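Flernuleck: eine Wortsammlung rund ums Brotende
README und Datenblatt in einem, Stand 2022-03-06
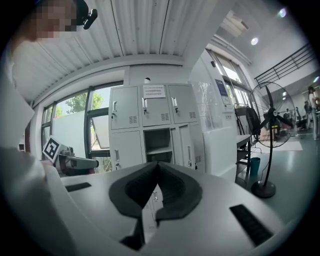

Links am Fenster, weißer Ärmel, dunkles Band im Haar.

Worum geht's?

Knust, Kanten, Ranft, Scherzl, Knäppchen, Riebele: Wie heißt bei euch das Endstück vom Brot? Mit dieser Frage habe ich jahrelang Leute auf Geburtstagen genervt, und irgendwann hat Yiran Jiang gemeint, ich solle die Antworten doch bitte mal aufschreiben, statt sie jedes Mal neu zu vergessen. Daraus ist Flernuleck geworden. In der Sammlung stecken 1595 Einträge, jeder davon ein Wort, wie es eine bestimmte Person für ein bestimmtes Stück Brot benutzt (Anfang, Ende, Rinde, Krümel, der letzte harte Rest in der Papiertüte, alles dabei!).

Der Name Flernuleck bedeutet übrigens gar nichts. Ich wollte keinen der echten Ausdrücke nehmen, sonst hätte ich es mir sofort mit einer Hälfte des Landes verscherzt.

Was liegt im Ordner?

woerter.csv – die eigentliche Sammlung, eine Zeile pro Nennung
orte.csv – Ortsnamen mit Landkreis und meiner Einteilung nach Dialektraum
personen.csv – Kürzel, Altersgruppe, aufgewachsen in, keine Namen
notizen.txt – alles, was in keine Spalte passte

Das sind vier Dateien, alle in UTF-8, Trennzeichen ist das Semikolon. Wer sie in einer Tabellenkalkulation öffnet und plötzlich "KnÃ¤ppchen" liest, hat beim Import die falsche Kodierung erwischt. Bitte nicht so abspeichern und mir zurückschicken, das hatten wir schon.

Die Spalten in woerter.csv

id: fortlaufend, mit Lücken. Die Lücken sind gelöschte Dubletten, ich nummeriere nicht neu.
wort: so geschrieben, wie es die Person selbst geschrieben oder buchstabiert hat.
wort_norm: meine vereinheitlichte Form. Aus "Knärzle", "Gnärzle" und "Knerzle" wird hier ein und dasselbe.
teil: anfang, ende, beides, rinde, kruemel, rest oder unklar.
genus: m, f, n oder leer. Spannender als gedacht, dazu unten mehr.
person: Verweis auf personen.csv.
ort: Verweis auf orte.csv, gemeint ist immer der Ort der Kindheit, nicht der heutige Wohnort.
quelle: karte, gespraech oder formular.
sicher: ja oder nein. Bei nein war die Handschrift schwierig oder jemand hat selbst gezögert.

Leere Felder sind wirklich leer, kein "NA", kein Strich. In ganz alten Fassungen stand da manchmal ein Fragezeichen, das ist inzwischen überall raus.

Wie die Wörter zusammengekommen sind

Angefangen hat es mit Postkarten. Xiaoyan Fang hat eine kleine Karte gestaltet, mit einem gezeichneten Brotlaib und Pfeilen dran, und die lagen dann in 29 Bäckereien neben der Kasse. Man konnte das Wort an den Pfeil schreiben, den Kindheitsort dazu, fertig. Der Rücklauf war wunderbar chaotisch. Manche haben alle Pfeile ausgefüllt und auf der Rückseite noch von der Oma erzählt, die sich um das Endstück mit dem Opa gestritten hat, andere haben nur "Brot" hingeschrieben. (Diese Karten habe ich aussortiert, auch wenn man ihnen nicht widersprechen kann.)

Später kam ein Onlineformular dazu, das Lavanya Sundaram gebaut hat. Darüber kamen vor allem jüngere Leute und viele Großstädte, und das merkt man den Daten an. Die Gespräche habe ich selbst geführt, meistens mit dem Notizheft auf den Knien, und hinterher abgetippt. Aufnahmen gibt es keine, ich kann also zur Aussprache nur das sagen, was ich mir in Notizen gekritzelt habe. Eine Lautschrift wollte ich mir nicht anmaßen.

Aufbereitung

Für das Zusammenführen gibt es ein kleines Skript namens Skikell. Es liest die Karten-Abschrift und den Formularexport, schmeißt exakte Dubletten raus und prüft, ob jeder Ort in orte.csv vorkommt. Aufgerufen wird es so:

python skikell.py --karten karten.csv --formular export.csv --ziel woerter.csv

Wenn ein Ort fehlt, bricht das Skript ab und nennt die Zeile. Das ist Absicht! Früher hat es einfach weitergemacht, und dann saß ein ganzer Schwung Neustadts irgendwo im Nirgendwo. Gleichnamige Orte bekommen deshalb jetzt immer den Landkreis in Klammern dazu.

Die Spalte wort_norm ist Handarbeit. Huiling Shi und ich haben die Liste unabhängig voneinander durchgesehen und uns danach an ihrem Küchentisch über die Fälle unterhalten, in denen wir auseinanderlagen. Bei "Kipf" und "Kipfl" zum Beispiel: zusammen oder getrennt? Wir haben sie getrennt gelassen, weil mehrere Leute beide Formen für verschiedene Stücke benutzen. "Scherz" und "Scherzl" sind dagegen zusammengelegt. Wer das anders sieht, nimmt einfach die Spalte wort und normalisiert selbst, da ist nichts verändert.

Ein paar Dinge, die mir aufgefallen sind

Erstens, das Genus. Ich war fest davon überzeugt, dass "Knust" männlich ist und Schluss. Dann kam eine Karte mit "das Knust", und ich dachte an einen Schreibfehler, und dann kam noch eine aus demselben Dorf. Stehen jetzt beide drin, mit sicher = ja.

Zweitens unterscheiden erstaunlich viele Familien zwischen dem ersten und dem letzten Stück. Yufang Bai hat mich darauf gebracht, sie kannte aus ihrer WG in Franken zwei getrennte Wörter und fand es komisch, dass mein erster Fragebogen nur eine Zeile dafür hatte. Deshalb gibt es "teil" überhaupt. Bei den ganz frühen Gesprächen habe ich danach noch nicht gefragt, die stehen alle auf unklar.

Drittens: Familienwörter. "Ondstead" steht in der Liste genau einmal, als Name für die Brotkante, und die Person schwört, dass bei ihr zu Hause alle so sagen. Ein Großonkel soll das eingeschleppt haben, woher auch immer. Ebenso "Li" für den letzten Krümel auf dem Brett. Ich habe mich entschieden, so etwas drinzulassen. Für Dialektkarten solltet ihr solche Wörter aber rausfiltern, sonst bekommt ihr sehr einsame Punkte.

Wofür taugt die Sammlung, wofür nicht?

Zum Stöbern taugt sie prima, für Unterricht auch, und für hübsche Karten an der Wand sowieso. Eine Lehrerin hat im Januar mit ihrer Klasse eine eigene kleine Umfrage danach gebaut, das hat mich riesig gefreut.

Sie ist keine repräsentative Erhebung. Die Bäckereien lagen dort, wo ich oder Bekannte gerade hinkamen, also viel Südwesten, wenig Küste und aus dem Osten vor allem Sachsen. Österreich und die Schweiz sind mit ein paar Nennungen dabei, mehr aus Versehen. Bitte schreibt also keinen Satz wie "soundso viel Prozent der Deutschen sagen Kanten", das geben die Daten schlicht nicht her. Und wer mit dem Auto unterwegs war und an der Kasse eine Karte ausgefüllt hat, kann von sonstwo kommen. Nehmt immer den Kindheitsort, nie die Bäckerei (die steht deswegen gar nicht erst drin).

Datenschutz

Namen und Adressen sind nicht enthalten. Sehr kleine Orte habe ich auf die Gemeinde hochgestuft, bei den ältesten Befragten auch die Altersgruppe vergröbert. Geschichten aus notizen.txt sind gekürzt, wo man jemanden hätte erkennen können. Falls ihr eure eigene Oma trotzdem wiederfindet und das nicht wollt: kurze Mail, dann fliegt der Eintrag in der nächsten Fassung raus.

Lizenz und Mitmachen

CC BY 4.0, nehmt es, baut was draus, nennt bitte Flernuleck als Quelle. Neue Wörter am liebsten als einzelne Zeilen im Format von woerter.csv, die id lasst ihr frei. Korrekturen zu Orten sind besonders willkommen, gerade bei Eingemeindungen bin ich ständig einen Schritt hinterher.

Noch offen

– Plural ergänzen (die Knüste? die Knuste? herrje)
– die zweite Schachtel Karten abtippen
– "Mäuschen" in Hessen noch mal nachfragen, da passt "teil" bei mehreren Einträgen nicht
– Spalte für Brötchen? Xiaoyan ist dafür, ich habe ein bisschen Angst davor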